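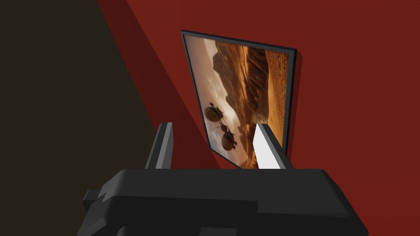

According to Kavinda Dewan, a language does not disappear when the last old person dies. It disappears much earlier, in the kitchen, when the mother answers in the other language because it is faster.

He told me this before I had taken off my coat. I had prepared a first question about his childhood and I never asked it in the way I had planned.

Dewan teaches evening classes in Istelthorpe, in two rooms above a shop that repairs sewing machines. The classes are for adults who understood the language of their parents when they were small, and who lost it later. He calls them "the listeners." They can follow a quarrel between two aunts, he says, but they cannot buy bread.

"They come in and they are ashamed," he says. "A beginner is not ashamed. A beginner knows nothing and he is happy with the first word. But these people have the feeling that they have broken something which was given to them."

I understand this feeling a little. I came to English when I was already grown, and my own daughter now corrects my prepositions at dinner. When I told him this he laughed for a long time, and then he asked me what language I use when I am angry with her. I said English. He wrote something on a piece of paper and did not show it to me.

The school has the name Selvanayagam, after the woman who began it in her living room. She was his teacher and later his colleague. She had a rule that in the first month no grammar book was opened. The students had to bring a dish from home and explain how it is made, with whatever words they could find.

"Everybody had the word for salt," Dewan remembers. "Everybody had the word for burnt. There was one man, a bus driver, he did not have any verbs. He had only the names of the vegetables and he had 'careful, careful,' because his grandmother said it when the oil was hot. So he stood there and he said, onion, careful, careful, onion. We all knew exactly what he was cooking."

The bus driver stayed four years.

I asked whether food is not an easy way, a little sentimental. He did not like the question, but he thought about it. He answered that a home language is made of small things, and that a person who grew up with it has these small things in the mouth already. If you begin with the newspaper, you tell him that what he knows is worth nothing. The newspaper can come in the second year. 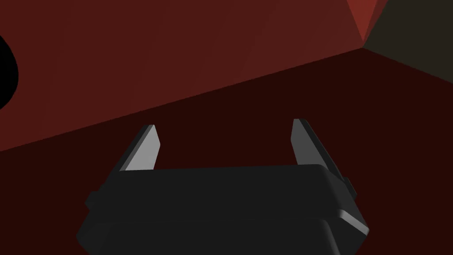
The second year is where most students leave. Dewan speaks about this openly and does not try to make it look better. In the first year everything comes back fast and people cry on the stairs. In the second year nothing comes back anymore, and the work is like any other study, with lists and mistakes and tired evenings after the job.

"In the first year I am a magician," he says. "In the second year I am a teacher of the conditional. You cannot imagine how quickly they stop bringing me cake."

Last October there were 40 names on the list for the second year. When the spring came he had lost a good part of them, and he wrote a letter by hand to each one who was gone. He did not ask them to return. He only wrote one sentence that this person had said in class and that he had liked. Some of them have answered. One wrote back with a correction, because he had remembered her sentence with the wrong ending.

He keeps sentences in notebooks. He has more than 700 of them now, always with the mistakes inside, and he does not want to publish them. I was allowed to hear a few, which he translated for me while walking up and down. "My father is a closed umbrella." "I have eaten the bus." "Yesterday I will be very sad." The last one he considers perfect, and he told me that he has never corrected it.

We talked also about Tresia, the reading group that meets after the classes. It is for the ones who are finished with courses but are afraid to lose everything again. They read aloud, one page for each person, and the others must not help. It can be painful to listen to. When I visited, a young woman needed several minutes for a paragraph about the weather. The room was completely quiet. When she reached the end she said in English, "Okay, so it rained," and closed the book.

I wanted to know if he sees a result in the families. Do the listeners speak with their children afterwards? Dewan became careful here. A few do, he said. Many try for some weeks, and then the child says stop, you sound strange, and the parent stops.

"I tell them to be strange," he says. "My mother was strange in English until the end of her life. She said 'open the light' and I was so ashamed at school that I could have died. Now I say 'open the light' in my own house. It is the best sentence I have."

His own sons understand him and answer in English. He does not hide it. He says that he spent the years when they were small in the evening class, teaching the children of other people, and that his wife has pointed this out to him more than one time. The older one asked this summer if he may sit in the back row. Dewan said yes, but that he must pay like the others. Then he was sorry, and told him he may come free until the conditional.

Before I left, he took out again the piece of paper on which he had written while I talked about my daughter. There was one word on it, in my language, spelled a bit wrong. It was what a parent says to a child who has come home too late. I had not heard it for a long time and I do not know from where he had it.

I used it the next week. She asked me what it meant.

Home | Interviews | Essays | Archive | About
2 comments | 40 shares
Contact | Copyright | Back to top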